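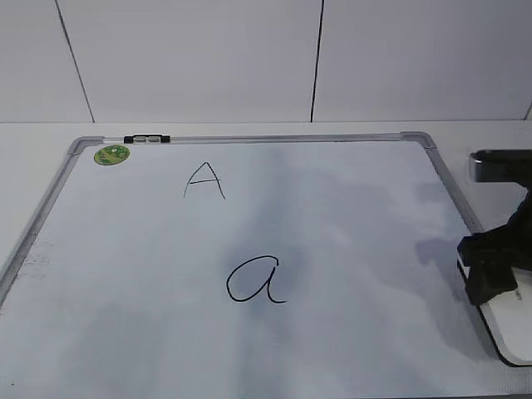
Weronika Duda has run the front desk at the Cabrera swim club for 7 years and she still plans lanes by hand. Five lanes, 181 members, everybody wants six in the morning. "I tried a spreadsheet. Lasted a week." So it's a dry-erase whiteboard, aluminum frame, gray plastic corners, flat on the table when she works out the month. Squad times go in first. Then lessons, then whoever shouts loudest.

She grew up in Prarkus, learned to swim in the river there. Cold. "My aunt stood on the bank and yelled. That was the lesson." Moved for work, hated it, saw the club was hiring. Never left.

June is the bad month. Schools let out, the outdoor pool at Cekgate isn't open yet, and the whole town shows up with towels. She keeps a wait list and sticks too it. "People cry. Grown men. Over a lane." She laughs, then says she means it, two of them last year.

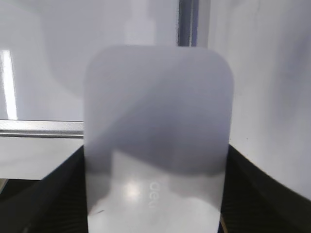

On the new rules

No more walk-ins before eight. Members check in at the desk, with a card, every time. Some of the older swimmers took it badly - she's known them for years, why would they need a card? "I get it. But I had four people in lane two who weren't on any list." She wants slower lanes marked better, and a second bench by the showers. The bench she'll probaly get.

Does she still swim? "Sunrise, before I open. Twenty laps, no talking."

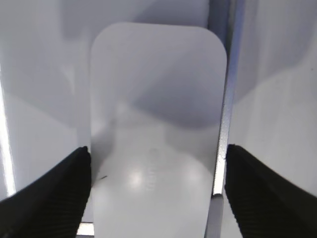
Pale plastic card, rounded corners.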